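The Case for Reporting What the Gripper Never Touched

8 Jul 2019
By Beverley Trevaskis

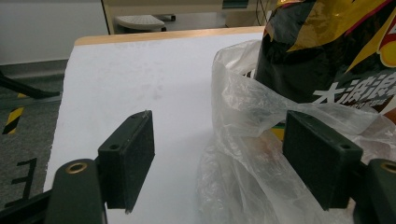 A hand-held gripper at the work table, with a clear plastic bag and a bag of chips on the right.

The Clenerora study, released in February by the manipulation group at Boselo, has been received as a result about success rates. Most of the commentary has concerned one comparison. A grasping policy trained on 3698 demonstrations recorded with hand-held grippers was tested against a policy trained on 945 demonstrations recorded by remote operation of a full arm, and the first policy did better on household packaging. I have no quarrel with the comparison. It was carefully made and the authors have been open about its limits. My concern is with a table near the end of the report, which has drawn very little comment and which, in my view, ought to change the way this field describes its data.

The table accounts for the demonstrations that were left out. The group collected more recordings than it used. Of those it set aside, 608 were excluded before training, and 577 of the 608 involved soft or transparent packaging. The remainder were lost to ordinary faults such as failed tracking or a recording stopped too early. The group gives its rule for exclusion in a single sentence: a demonstration was removed when a reviewer could not tell from the video whether the fingers had made contact with the intended item.

That is a sensible rule. It is also a rule that removes, almost by design, the situations in which a robot most needs help.

Consider what the recording view offers in work of this kind. The camera travels with the tool and looks out past the finger pads. When the item is a box or a cup, the edges are plain and the moment of contact is easy to judge. When a crumpled transparent bag lies against one of the pads, the matter is different. Folds of film pass in front of the pad and around it. The film shows whatever is behind it, and it also catches the light on its own creases. A reviewer asked whether the pad is pressing on the plastic or only resting beside it may have no honest answer to give. Add a glossy chip bag behind the film, with its own highlights, and two reviewers may well disagree about which item is to be grasped at all.

I have sat with reviewers at Fonedside doing this job. They work quickly, as they must, and they are conscientious. A doubtful clip is discarded because the instructions tell them to discard it. Over a long week the doubtful clips come to have a strong family likeness. They contain film, foil, netting and thin wrap. The finished collection is cleaner than the one that was recorded, and it describes a tidier world.

There is a respectable defense of the practice, and Annag Imrie has put it as well as anyone. In her reply to an earlier draft of this essay she argued that a policy trained on ambiguous contact will learn ambiguous behavior. A demonstration is a form of instruction, she wrote, and an instructor who cannot say what was done should not be teaching it. She pointed also to the group's own small trial, in which some of the excluded recordings were returned to the training set without any change in labeling. Performance on rigid items fell slightly, and performance on soft packaging did not improve by an amount anyone would wish to defend in print.

I accept the trial as far as it goes. It shows that putting doubtful recordings back without further thought is of little use. It does not show that they hold nothing of value. The person holding the gripper knew perfectly well what was being grasped. The hand felt the resistance, adjusted, and went on. The uncertainty belongs to the reviewer, who arrived afterward with only the video. We have been treating a weakness in our method of review as though it were a defect in the demonstration.

Three changes would follow if that distinction were taken seriously.

The first concerns reporting. Every paper that relies on filtered demonstrations should state how many were removed, under what rule, and what kinds of items they contained. The Clenerora authors did so voluntarily, and they have been rewarded with questions that less candid groups have been spared. Journals and conference chairs could correct that imbalance at once by making the table a requirement. The cost would be half a page.

The second concerns labeling at the point of collection. The operator should be asked, immediately after each demonstration, to name the item and to say whether the grasp was the one intended. Baird has used a spoken note for this purpose in its warehouse trials – a few words into a microphone before the next attempt begins. Operators complained at first that it broke their rhythm. The complaint is fair, and collection did slow down. I would still prefer a slower collection in which the hard cases can be kept.

The third is less comfortable, and it concerns testing. If soft and transparent packaging is mostly removed before training, then a test set assembled under the same rule will contain very little of it as well. The policy is then examined on the material it was taught, and the score is reported as though it covered household packaging in general. The headline comparison in the Clenerora report was made on a test set filtered in this way. The authors say so in a footnote. It should have been in the abstract.

I do not suggest that the ranking of the two policies would be reversed on an unfiltered test. The hand-held method has real strengths. It is cheap, it can be carried into an ordinary room, and it allows a person to move at something near natural speed. Those strengths are the reason its exclusions matter. A method that can record on a plain white table in an ordinary workroom, with furniture behind it and shopping on top of it, was meant to free us from the tidy laboratory scene. If the filter quietly restores that scene afterward, a good part of the benefit has been given away.

Dr. Imrie's final objection was a practical one. She asked who would pay for the additional review, and whether smaller groups would be shut out by a standard that only well-funded ones could meet. I do not have a full answer. The reporting table costs almost nothing, and I would not excuse anyone from it. Operator notes cost time but little equipment. An unfiltered test set is the most expensive of the three, and there is a good argument for building one in common and maintaining it at a single institution. Boselo would be a natural host, although I have not asked its directors and they may not thank me for the proposal.

It will be said that packaging is a minor subject. Anyone who has watched a robot try to clear a kitchen table will think otherwise. Many of the things people buy come wrapped, and many of the things they leave lying about are wrappers. A machine intended for homes will meet thin plastic on its first morning, lying against the object it has been sent to fetch, and it will have to decide what its fingers are touching.

The Clenerora group has announced that it will release its excluded recordings together with the reviewers' notes. I would urge other groups that hold similar material to do the same before it is deleted to save space. At Fonedside we have begun to recover ours. The older files were not indexed by reason for exclusion, and the sorting will take us well into next year.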